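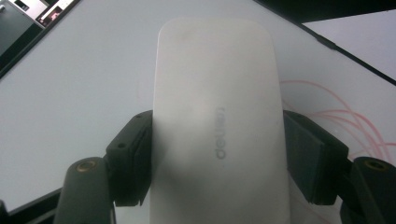

Print | E-mail | Search this site Go
Reading time: 2 min

Week 3: the desk and its small objects

Gikico's brochure calls its mouse shell "natural to the hand". Whose hand? The survey had 16 people in it, all from one office.

Be wary too of the tidy-desk claim. Zustix says clearing cables saves time, but never says how the time was measured.

For Mon 11 May: read the Drarkik handout and mark every claim that has no source. Bring a mouse you dislike.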